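ATA DA REUNIÃO ORDINÁRIA DO GRUPO DE TRABALHO DE LOUÇA SANITÁRIA E CERÂMICA DE MESA

Data: 26 de agosto de 2021
Local: sala de reuniões da unidade Boldale, com participação remota da unidade Drurkstead
Presentes: produção, controlo de qualidade, laboratório, compras e logística
Ausência justificada: manutenção

1. Aprovação da ata anterior
A ata foi aprovada com uma correção no ponto 4: onde se lia «vidrado brilhante», passa a ler-se «vidrado mate».

2. Matérias-primas
Compras informou que o contrato de fornecimento de caulino com a Vollach termina em novembro. A proposta de renovação mantém o preço por tonelada e altera o prazo de entrega para 8 dias úteis. Logística considera o prazo compatível com o stock de segurança atual, desde que as encomendas sejam lançadas no início de cada quinzena. O laboratório pediu que o certificado de granulometria acompanhe cada lote – até agora tem chegado em separado, por correio eletrónico, e nem sempre antes da descarga.
Deliberação: renovar, condicionado à inclusão da cláusula sobre o certificado.

3. Ensaios do vidrado mate
O laboratório apresentou os resultados da série de ensaios com a nova formulação. Foram cozidas 256 peças, das quais cinco apresentaram picado superficial visível a olho nu. Não se registaram casos de fendilhamento após o ensaio de choque térmico. A produção observou que as peças com picado saíram todas do mesmo carro e pediu a verificação da distribuição de temperatura no forno antes de qualquer alteração à receita.
Discutiu-se ainda o critério de aceitação da tonalidade. O padrão em vigor foi definido para vidrado brilhante e dá leituras pouco repetíveis em superfícies mate. A unidade Drurkstead utiliza um padrão próprio, que enviará para comparação.

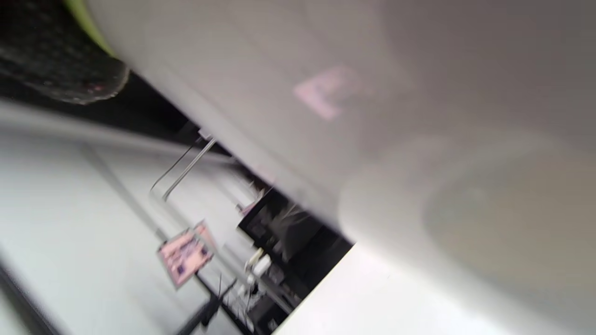
Figura 1 – Superfície curva branca, lisa e mate, vista de muito perto.

O controlo de qualidade propôs que a inspeção visual passe a ser feita sob luz difusa, com o posto afastado das janelas. A proposta foi aceite a título experimental, até à próxima reunião. Ficou por decidir se a inspeção do interior das peças fundas se faz no mesmo posto.

4. Encomenda Chaimongkol
Encontram-se embaladas 843 peças. Falta a confirmação do cliente quanto à marcação das caixas exteriores. Logística alertou para o custo de armazenagem caso a resposta não chegue antes do fecho do mês. A expedição parcial foi analisada e rejeitada, por implicar dois processos aduaneiros.

5. Manutenção do forno
Na ausência do responsável pela área, registou-se apenas o pedido de verificação referido no ponto 3, a executar com termopares calibrados. O relatório deve indicar a posição de cada sonda no carro.

6. Ações
Compras: enviar à Vollach a redação da cláusula.
Laboratório: comparar os dois padrões de tonalidade e repetir as leituras em ângulo fixo.
Manutenção: levantamento térmico do forno.
Controlo de qualidade: instalar a luz difusa no posto de inspeção.
Logística: insistir junto do cliente Chaimongkol quanto à marcação das caixas.

7. Outros assuntos
Drurkstead solicitou acesso à pasta partilhada dos ensaios. Autorizado, em modo de leitura.

Nada mais havendo a tratar, a reunião foi encerrada e lavrada a presente ata, a submeter a aprovação na sessão seguinte.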